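Chapter 4
Planning With Things in the Way

When I started at Arnbridge I was handed a planner that somebody else had written and told it was finished. It lived in a package called Filow, it had 600 tests, and every one of them passed. I was thrilled! Then I asked it to move a piece of toy fruit from one side of a table to the other and it thought about it for 19 seconds before telling me there was no path.

There was a path. I could see it from my chair. What Filow had done was take the perception output, wrap a nice fat box round every object, and discover that the boxes overlapped so badly that the table was one solid lump. Nadine Srour, who had the desk opposite, looked over and said, "It thinks the cup handle is a wall." She was right (she usually was, which got tiring by September).

So this chapter is about clutter, and what a planner ought to believe about it. In Chapter 3 we treated the world as a few tidy shapes with plenty of air between them, and that was fine for learning how a tree search grows. Now we're going to a play kitchen. I'm fond of play kitchens as a test bed, because the shapes are so awkward. A bowl is mostly hole. A colander is hole all over. A spatula is long and thin, and if you box it at an angle you throw away an enormous amount of free space for no good reason.
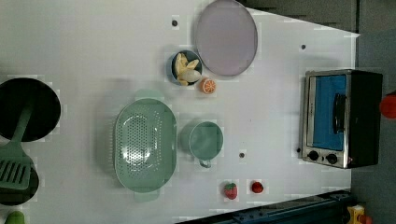

We'll start with the cheap fix, shrinking the boxes, and watch it go wrong in Section 4.1. After that come convex pieces, then distance fields, and then the question Karim Sabbagh kept asking me in code review: how sure are you that the object is where perception says it is? I didn't have a good answer for some 10 weeks. Section 4.4 is the answer I ended up with, and you're welcome to improve on it.

You'll need the Wukix simulator from Chapter 2 up and running, and a fresh copy of the exercises folder.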